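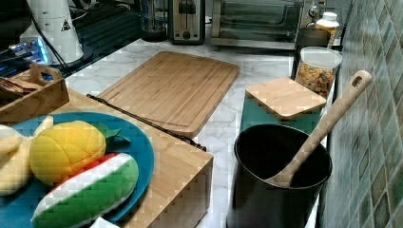 Bamboo looks like wood, and people cut it and sand it like wood. But bamboo is a grass. It belongs to the same plant family as the grass in a lawn, only much bigger. Some kinds grow taller than a house.

A bamboo stem is hollow, like a drinking straw. You can't saw a wide flat board out of a straw, so the workers at a factory split the stem into long strips. The strips are planed flat, dried, glued side by side and pressed hard. Look closely at a bamboo cutting board and you can find the lines where one strip meets the next.

Many boards have a groove near the edge. Cut up a watermelon and you will see what it is for – the juice runs into the groove and stays off the counter.
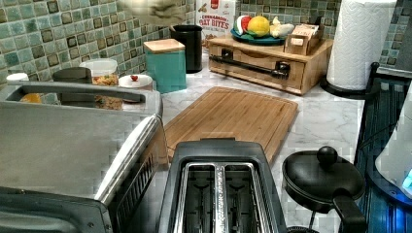 Vilgot Ekström wrote to ask if a bamboo board can go in the dishwasher. Most can't. Hot water soaks into the strips, and the glue between them can let go. Wash the board by hand with a little soap, wipe it with a towel and stand it on its edge to dry.

Bamboo gets used for other kitchen things too, such as lids, trays and boxes. It is light and hard, and it takes a smooth finish.
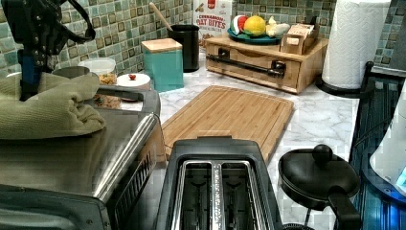
A teal canister with a bamboo lid, and a bamboo box with a black handle.

Bamboo also grows back after it is cut. New stems come up from the roots, so there is no need to plant again. A tree has to be much older before it is ready to become a board.

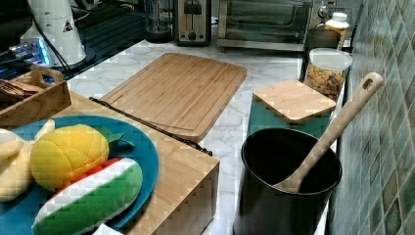 If you have a bamboo board at home, rub a little food-safe mineral oil into it when it starts to look dull. Ask a grown-up first, and let the oil soak in overnight. In the morning, wipe off what is left with a dry cloth.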